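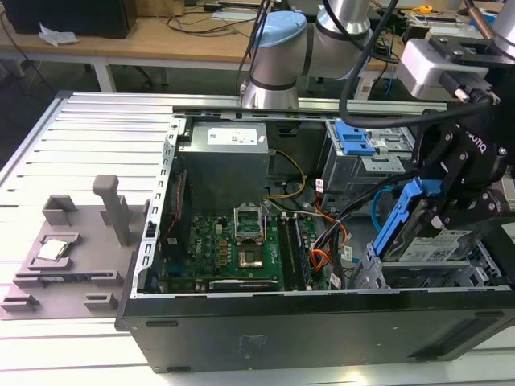
Section 4: Installing the Processor

Sooner or later every owner of a Josteo desktop wants a faster one. Installing a processor takes less time than choosing it, and it involves fewer arguments on forums.

Before you start

Shut the computer down from the menu. Holding the power button until it gives up doesn't count. Unplug the cord at the wall, then press the power button once to drain what's left.

Check the part number on the new processor against the list in Section 9. "It looks the same" is not a part number. Darlene McIntyre at our repair desk keeps a drawer of processors that looked the same.

CAUTION: Static electricity can kill a processor without any spark you'd notice. Touch bare metal on the case before handling parts, and again every time you come back from the kitchen. Wool socks on carpet are a bold choice.

4.1 Opening the socket

1. Lay the case on its side and take off the side panel. Put the screws in a cup. A cup you are not drinking from.

2. Press the socket lever down, ease it outward, and let it rise.

3. Lift the load plate until it stands open by itself. If it resists, the lever isn't all the way up. 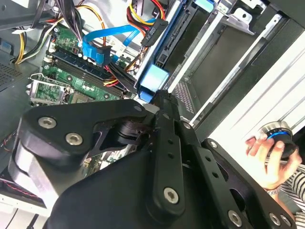 4. Look over the contacts under good light. Do not touch them, blow on them, or brush off a crumb with your sleeve. If one looks bent, stop and call us.

NOTE: Call before trying the sewing needle trick from that video. We have seen the video.

4.2 Seating the processor

5. Hold the processor by its edges. Find the small triangle in one corner and match it to the mark on the socket.

6. Lower it straight down and let go. It needs no pushing. If it rocks, lift it out and check the triangle again, which you were sure about the first time.

7. Close the load plate and bring the lever down under its hook. This takes more force than seems decent. A creak is normal; a crunch is not.
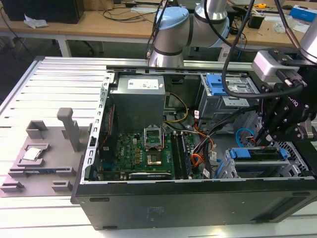 8. Put a dab of thermal paste the size of a pea in the center of the processor. People disagree about the pea. Nobody has ever returned a machine to us for too little arguing.

9. Set the cooler in place and tighten its screws 2 turns at a time, working corner to opposite corner.

10. Plug the cooler fan into the header marked CPU FAN. Skip this and the computer will switch on, complain, and switch off.

4.3 First start

Replace the side panel, connect the cord, and turn the computer on. The first start can be slow while the board gets acquainted with the new part. Leave it alone. If the screen shows code 23, reseat the memory. For code 233, go back to step 5.

Still stuck? Write to the repair desk with your model number and the code on the screen. Ask for Darlene or Heriberto Medrano.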